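Chantelle Buthelezi
@chantellebpacks

Okay, packing thread. I've got one backpack, an overnight bus and then a long weekend at Turkwood with Maricica and her mum, and I refuse to check a bag this time. Going to post as I go so I don't wander off and start cleaning the oven.

1/ The bag is my plain black backpack. Main compartment at the back, an upper pocket on the front and a bigger pocket underneath it with a curved zipper. I've had fancier bags with seventeen little mesh organisers and I lost my keys in every one of them.

2/ Before anything goes in, everything comes out. I tipped the whole thing upside down over the bath (do it over the bath, trust me, the crumbs!!) and got: a bus transfer from May, two hair elastics, a granola bar that had become more of a granola powder, and the good nail clippers I accused my brother of stealing. Sorry Jay.

3/ Then I pack on the floor. I used to do it on the bed and things would slide under the doona and get left behind. Floor is better. You can lay the bag flat with the front facing up and get at all the pockets without it flopping over on you.

4/ Clothes for Turkwood: two pairs of pants, four tops, the grey jumper, pyjamas, undies and socks times one more day than I think I need. Maricica says it gets properly cold at night near the water so the jumper is non-negotiable. Bathers too, because she also says we're swimming. I have questions about this.

5/ I roll everything except the jumper. The jumper gets folded flat against the back panel so it's the bit that sits against my spine. Colour of choice for the whole wardrobe is navy, so nothing shows a coffee spill on the bus.

6/ Someone asked last time about packing cubes. I've got a set from Dilar that I bought on sale and I like them fine, but for a bag this size I only use the small one, for undies. The big ones turn into bricks and then you've got gaps all down the sides that you can't fit anything in.

7/ Shoes: wearing the runners, packing the sandals. Sandals go sole to sole in a bread bag, down the side. My nan did this and I will be doing it until I die.

8/ Toiletries. The Brestia shampoo bar has survived three trips now and it's still bigger than my deodorant. It lives in an old mint tin. Everything else liquid goes in a zip bag, and the zip bag goes at the very top of the main compartment, standing up. I learned that one with a bottle of conditioner and a library book.

9/ Lower front pocket, the big curved one. This is my bus pocket. Charger, battery pack (the 3000 one, not the giant one that weighs as much as a cat), earplugs, eye mask, tissues, snacks. I want to be able to reach all of it in the dark while the person beside me is asleep on my shoulder.

10/ Upper front pocket is for flat stuff. Wallet, a pen, my ticket printed on ACTUAL PAPER because my phone died at the depot once and the driver was not moved by my tears.

11/ Tip for curved zippers: hold the edge of the pocket with one hand while you pull with the other. If you just yank it, the fabric bunches at the bend and gets chewed. I wrecked a lovely bag that way and it cost me almost 260 dollars to replace, so now I'm gentle as anything going around corners.

12/ Also if yours is sticky, rub a plain candle along the teeth and run the pull back and forth a few times. Ruxandra from work put me on to this and it's magic. Wipe the extra wax off or it'll end up on your sleeve.

13/ Still to go in: book, phone, the jar of plum jam for Maricica's mum, wrapped in the pyjamas. Yes it's glass. Yes I know. She asked for the jam specifically and I'm not turning up without the jam.

14/ Bus goes at ten tonight so I've got time for dinner and one more panic about the bathers. If you've got a better spot for a jam jar than inside pyjamas, my replies are open and I'm taking all suggestions until I leave the house.

15/ Last one, front pockets getting sorted. Back in a few days with a full report on the water temperature.
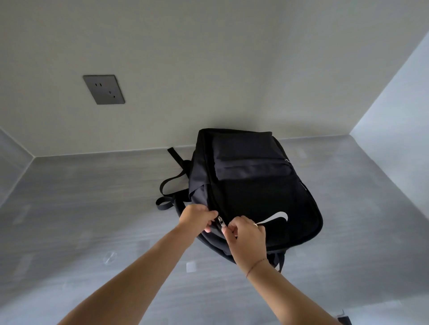

Bus pocket, going gently around the corner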